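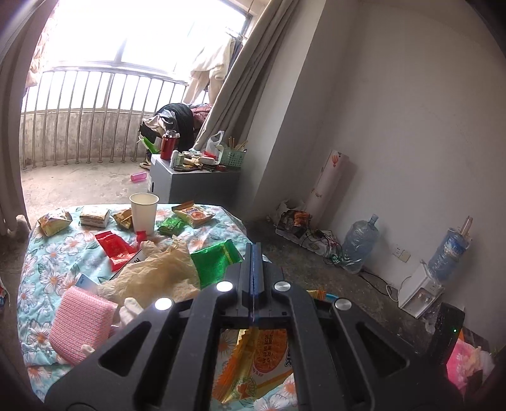 Packaged snacks and a paper cup on a table laid with a floral cloth.

Search this site Enter keyword Go

Setting Out a Self-Service Snack Table
Posted 7/26/26 by Liya Belay, Kalturum Guest Services

This page sets out the procedure for preparing a snack table in the common rooms managed by Kalturum. It applies to tables stocked with individually wrapped items. Hot food and open trays are covered in the catering guide issued in March.

Before you begin

Clear the table and wipe it down with a damp cloth. Allow the surface to dry fully before laying the tablecloth. Patterned cloths, including the floral ones, may be used for informal gatherings; plain cloths are reserved for meetings. Smooth the cloth from the center outward and check that it hangs evenly on both long sides.

Sorting the stock

Empty the supply box onto a separate surface. Read the date code on each packet and remove anything that has expired. Packets with a split seal should be discarded, even when the contents look sound. Crackers, puffed snacks and wrapped cakes should be sorted into separate groups at this stage.

Laying out the table

1. Place soft items, such as wrapped layered cakes, along the far edge, where they will not be leaned on.
2. Set puffed snacks beside the cakes. Do not stack them.
3. Lay large cracker packets flat near the front with the label facing up.
4. Fill the middle with smaller packets. Some overlap is acceptable, provided that guests can pick up one item without disturbing the rest.
5. Stand paper cups toward the back. Cups should be empty when put out.

For a gathering of 17 guests or fewer, one table is sufficient. Larger groups require a second table, which should be requested from Henok Tefera at the Budine desk at least seven days in advance.

During the event

Check the table at regular intervals. Remove empty wrappers and crumpled bags, and bring remaining packets forward. Replacement stock is kept in the Gebremichael room cupboard.

Afterward

Return unopened packets to the supply box, oldest dates on top. Shake the cloth outdoors and place it in the laundry bin. Record any shortages on the stock sheet and forward it to Shewit Beyene.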